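Hevon Handover Set: data card

Version of Nov 25, 2021. Recorded at the Skallard bench and packaged under the project name Luik.

Summary

2772 episodes of two-arm handling of small household items, collected by teleoperation for imitation learning. Each episode holds joint positions, gripper opening, wrist camera video and a one-line task string. Episodes run roughly 21 seconds.

Contents

60 task strings in four groups: keys and rings, pouches, cords, and lids. Keys and rings is the smallest group and the one with the most discarded takes. Those takes are kept in a separate folder -- see Known issues.

Views

The wrist camera moves with the arm, so the fingertips stay at the top of the picture while the table shifts behind them. During a handover the second gripper comes in from below. A split ring held between the two sets of yellow lattice pads, with a key and its red tag on the white table, looks like this from the wrist:
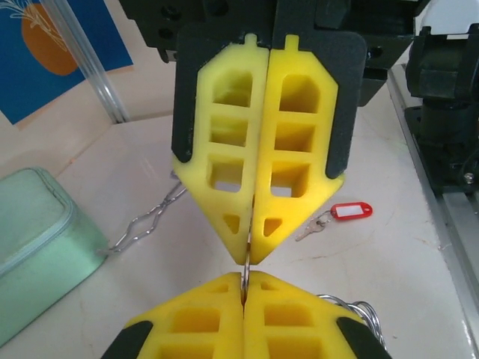

Labels

Operators mark the start, first grasp, transfer and release. Transfer is the first time step at which both grippers hold the item. Labels from June were redone after the definition changed; older copies should not be mixed with this version.

Known issues

Gripper opening is a poor signal for thin metal parts. Use the video to check contact.
18 episodes lack the second arm's joint log and are listed in missing.txt.
Timestamps in the Alurberg subset are in local time -- convert before merging.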